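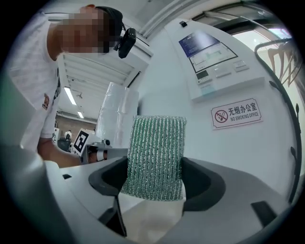
A robot hand ought to have five fingers, one reader wrote to us, or it will drop everything. It's a fair thing to think. You have five fingers on each hand, and you don't drop much. But a lot of robots pick things up all day with only two.

A robot hand is called a gripper. The gray one at the top of this page has two fingers with curved black pads, and it is closing on a green and silver scouring pad, the scratchy kind used for washing pots. A person can carry this sort of gripper and work it by hand.

## What two fingers can do

Try it yourself. Put your thumb and one finger together and make them into a pincer. Now pick up a pencil, then a sock, then a cup by its rim. You can do all of that with two. Now try to open a jar the same way. That is much harder, and it's hard for a two-finger gripper too.

Two fingers are good at squeezing from both sides. They push toward each other, and the thing in the middle has nowhere to go. They are not so good at turning lids, or at holding something while pressing a button on it.

A gripper with two fingers is also easier to build. Every extra finger needs its own joints, and something to pull each joint. If one sticks, you have to find out which one.

## Why it doesn't slip

The force that stops things from sliding is called friction. Rub your hands together and you can feel it. Smooth, hard surfaces don't have much friction between them. Soft, rubbery ones have more.

Builders often put soft pads on gripper fingers. When a soft pad presses on something bumpy, the pad squashes a little and fills the gaps between the bumps. More of the pad is touching, so the grip is better. A curved pad can also wrap partway around an edge.

Squeezing harder adds friction as well, up to a point. Squeeze a strawberry too hard and you have jam. Squeeze a scouring pad and it just bends. Picking the right squeeze is one of the hard parts of robotics, and people who have worked on it for years still crush things.

## Working a gripper by hand

You might wonder why anybody would hold a gripper. Isn't the robot supposed to do that?

A robot arm doesn't know how to pick up a sponge. Somebody has to show it. One way is for a person to carry a gripper and do the job while a camera on it records what the fingers do. Later, a computer studies the recordings and looks for what the good grabs have in common. It needs plenty of them, sometimes over 3,000 for one simple job.

Things in the recordings should change from one try to the next. The sponge might be standing up, lying flat, or leaning on something. If it were always in the same spot, the computer might only learn that spot.

Some grippers carry a square board printed with black and white blocks. It looks like a puzzle, and it's called a marker. A camera can spot the pattern and a computer can use it to work out where the gripper is and which way it's tipped.

## The Flosell gripper

Flosell is the plan we use at the Arnine workshop, and you can build it on a kitchen table. It has no motor. Your hand does the squeezing. Ask a grown-up to do the cutting.

You need:

- stiff cardboard, the thick kind from a shipping box
- 2 wooden craft sticks
- 2 paper fasteners with legs that bend open
- a wide rubber band
- a strip of soft foam, or an old mouse pad
- glue, tape, and string

**The base.** Cut a piece of cardboard as wide as your palm and a bit longer than your hand. Cut a second one the same size and glue them together, with the lines inside the cardboard running in different directions. Leave it under a heavy book until the glue is dry.

**The fingers.** Each craft stick gets a hole one third of the way up from the bottom. Have your grown-up make the holes with a small hand drill. A stick will usually split if you push a nail through it.

Lay the sticks side by side on the base so the long parts stick out past the top edge. Mark where the holes are, poke the marks through the cardboard, and put in the fasteners. The sticks should swing easily. If they scrape, open the fastener legs a little and close them again more loosely.

**The spring.** Loop the rubber band around both sticks, below the fasteners. It pulls the bottom ends together, and that makes the top ends swing apart. Your gripper now rests open.

**The pull.** Tie a piece of string to the bottom of each stick. Run one string out to the left and the other out to the right, and tape a loop on the end of each. When you pull the loops apart, the bottom ends spread and the tips close.

**The pads.** Glue foam to the inside of each tip. Wait until the rest works before you do this – it's annoying to move a stick that has wet foam on it.

## When it goes wrong

*The tips cross over each other.* The fasteners are too close together. Move one of them out by the width of a stick.

*The tips don't open again.* Try a tighter rubber band, or wrap the one you have around twice.

*It picks up a sock but drops a marble.* Flat foam only touches a round thing in a small place. Cut a shallow dent in each pad.

*The base bends.* Glue on one more layer. Our first one bent so badly that we started over.

## Things to try

Start with a scouring pad standing on its edge. It's light, it's rough, and it doesn't roll. After that, try a paper cup, then an eraser, then a grape.

Then cover the foam with smooth tape and do them all again. Which one got harder? Write it down, even if you think you'll remember.

The next plan is called Zimo, and it adds a small Widmer motor and a battery box. Zimo weighs 327 grams, a little less than a can of soup, and you'll want to have finished Flosell first. Keep your cardboard base – Zimo uses the same shape.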